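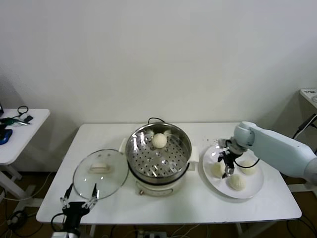
Steamer with its basket, one bun, lid to the left

From: Phong Đồng
To: neighbourhood kitchen list
Date: Sun 21 April
Subject: Re: Buns go flat after steaming

Hello Marijke and all,

Thank you for your message. I answer between your lines, I hope it is easy to follow.

Marijke Groen wrote:
> I made the pork buns from the Likis booklet two times now. In
> the steamer they look beautiful and round. Then I take the lid
> off and after one minute they are wrinkled like old apples. Is
> my flour wrong? I used the ordinary bread flour.

Bread flour is a little strong for this. The buns become chewy, and the skin pulls together when it cools. I use plain flour, and for a softer bun I replace a few spoons of it with cornstarch. But I think the flour is the smaller part of your problem.

The bigger part is the lid. When you lift it at once, the cold air comes in very suddenly. Please turn off the heat, open the lid only the width of a chopstick, and wait five minutes. Then take it off completely. Lift it flat and move it to the side before you tip it, so the water does not run back on the dough. One drop is enough to make a dark, hard spot.

> I let them rise for 97 minutes because I forgot them during a
> phone call. Could that be too long?

Yes, in a warm kitchen it is too long for the second rise. My mother taught me to pick up the bun. If it feels light for its size and the dough comes back slowly under the finger, it is ready. In my kitchen this takes half an hour in winter and less in summer. After that the bubbles become too large and the bun can not hold its own weight.

> Frans says to start with cold water, Cor says boiling. Who is
> right?

Both ways work. I start with cold water when the buns are slightly under-risen, so they get some extra time. If they are fully ready I wait for strong steam, then put them in and lower the heat to medium. Very strong steam also gives wrinkles.

For the size: my dough from 500 grams of flour makes ten buns. Leave two fingers of space between them, and put a square of baking paper under each.

One question from me also. Luuk Kuipers offered to order flour together from Prorna for our afternoon in May. Does somebody know if their plain flour is bleached? The colour is not important to me, but the dough needs a different amount of water and I would like to try it first.

Kind regards,
Phong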